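Care of the Bench Arm: Workshop Tips from the Cavport Technical Center
Revised 4/28/21

The following advice applies to the bench-mounted arm in the Rallus cell and should be read by anyone who cleans, adjusts or works beside it. It does not replace the manual supplied with the arm. Where the two disagree, follow the manual.

Before any cleaning, bring the arm to its rest position, switch it off at the control box and wait 10 minutes. Do not push the links by hand while the power is on. Persons with long sleeves or loose badges should secure them first.

Wipe the metal links with a soft cloth dampened with water and a small amount of dish soap. Work from the upper link toward the tool end, then dry with a second cloth. Solvent cleaners, window spray and scouring pads are not to be used on the joint caps. Plastic of this kind turns cloudy and may crack at the screw holes. If a cap is loose, tighten its screw by hand until it is snug and stop there.

Cables deserve more attention than they usually receive. Leave enough slack at each joint for the arm to reach its full travel, but do not let a loop lie where the lower joint will come down on it. Hook-and-loop straps are preferred over plastic zip ties, which are often pulled too tight and leave sharp ends when trimmed.
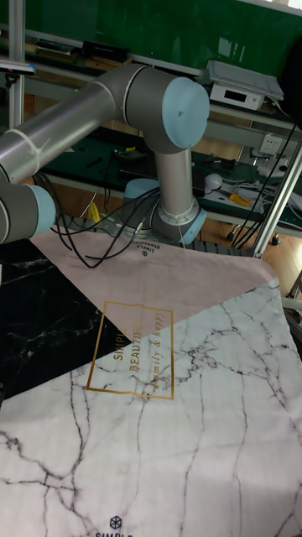

Run the arm at its slowest speed after any change to the cabling and watch each loop through one full cycle. A strand that rubs against a post or the edge of the table should be moved the same day. Tape is acceptable only until the proper strap has been fitted.

A printed mat used as a work surface must lie flat. Roll a new mat against its curl and leave it under books overnight. Vacuum it with a brush head, and lift the corners once a month to remove screws and chips trapped beneath. A mat that has shifted may spoil taught positions, so mark its corners on the table with pencil before lifting it.

Hand tools should be returned to the Akbari cabinet before the arm is restarted.

Inspect the mounting bolts every 1000 hours of running and enter the result in the log. Replacement caps and straps are kept in drawer 179. Requests for other parts go to the stores counter on the Retuleck form, with the joint number written in the first box.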